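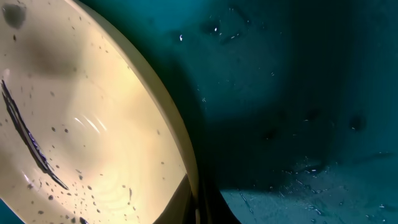

Keerthana Krishnan writes that her mother's pill organizer smells like a gym bag and asks whether it can go in the dishwasher. Mine did, once. It came out shaped like a canoe.

Wash it by hand instead – warm water, a drop of dish soap, and an old toothbrush for the corners where the dust collects. Rinse, shake, and leave every lid open overnight. Pills don't like damp, and Tuesday's will glue itself to the floor of its compartment out of spite.

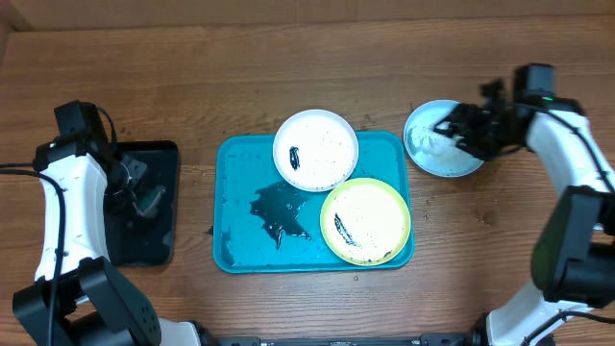
Refill it at the kitchen table in daylight, with the bottles lined up on the left. Move each bottle to the right when you're done with it. I used to trust my memory for this, and my memory once gave me 80 milligrams of something that should have been 40. My pharmacist was polite on the phone. She now calls me every May.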